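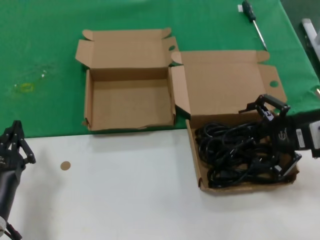 Right gripper won't let go of cables, then faults on overload

Posted by Hakim Tarigan in Two-arm setups
Viewed 2,039 times

I have a two-arm table running a box-to-box job. The right arm reaches into one cardboard box, takes hold of a bundle of black cables, lifts it, and sets it down in the empty box on the left. The left arm is only there to steady the cardboard. The controller is a Kanuner and the task script is one I wrote myself.

It ran fine for most of a week. Now the right gripper closes on the bundle, lifts, moves over, gets the open command, and the bundle stays on it. The controller thinks the release worked, so the arm starts back to the home position with the cables still hanging off the fingers. Twice it dragged the receiving box along with it. The last time, a loop of cable went tight between the two boxes and the arm stopped with an overload fault on the wrist joint. I cleared the fault and the arm jumped when it came back on. My hand was in the box at that point, working the loop free. I wasn't hurt, but I don't want to do that again.

What I have tried so far:

Lowered the grip force from the default. No change.
Opened the fingers wider on release. A little better, then the same.
Slowed the lift. No change.
Restarted everything, several times.

The left gripper opens and closes normally. The fault log says "overload, wrist" and nothing else. Is this a gripper problem or a cable problem, and what is the right way to get a snagged bundle off the arm?

Catinca Cozma
Accepted by the poster

Second part first. Stop clearing the fault with your hand in there. When the wrist trips on overload the controller still remembers where it was trying to go. If you clear the fault and the target hasn't been reset, the arm tries to get there as soon as it has power. That is your jump.

Do it in this order:

Press the emergency stop and leave it pressed.
Support the arm before you release any brake by hand. It will drop otherwise.
Take the load off the cable. Cut it if you have to.
Check that nothing is still looped around a finger, on the underside as well.
Step back, release the stop, set the target to the current position, then clear the fault.
Jog it home at low speed. Don't restart the script from the middle.

Now the release. I would bet on the linkage. If your fingers are the open type with bars and pivots, thin cable goes in between the bars when they close and gets pinched behind the finger when they open. The gripper reports open because the motor got to where it was told to go. It has no idea there is a cord wrapped around it. Lower grip force does nothing for that, and opening wider can pull the cord in tighter.

Cover the gaps. We used heat-shrink tube over the lower finger and a strip of thin rubber across the back of the linkage. Check that it still closes fully afterward. Also look at the screws on the fingers, as a head that has backed out a little makes a very good hook.

Then add a check to the script. After the open command, raise the arm a short distance and read the wrist load. If it is higher than it is with an empty gripper, stop there and wait for a person. We went from 12 stops in 1,000 cycles down to 3 with those two changes.

Trudy McKinnon

Had this with a Vellell gripper. Zip tie the cables. Problem gone.

Noeline Cosgrove

Zip ties help if you get to choose how the cables arrive. If the job is loose cables, they don't.

I agree with Catinca on the order for clearing it. I would add that you should tape the boxes down, or put a stop behind them. A light box moves when it is pulled, so the arm drags it a good way before the load gets high enough to trip anything. With the box fixed, the fault comes sooner and the cord isn't stretched as tight when it does. Keep box flaps out of the path too. We had a plug catch in the finger hole of a lid and it looked exactly like a gripper fault for two days.

Check the wrist load limit as well. Someone may have raised it to get rid of nuisance stops. Ours had been.

Comment from Hakim Tarigan, June 21, 2025

It was a screw on the lower finger, backed out maybe half a turn, with a bit of black cable jacket stuck under the head. Tightened it and put tubing over the finger. The wrist limit had been raised too, and I'm afraid that was me. I've put it back to default. The load check goes in next.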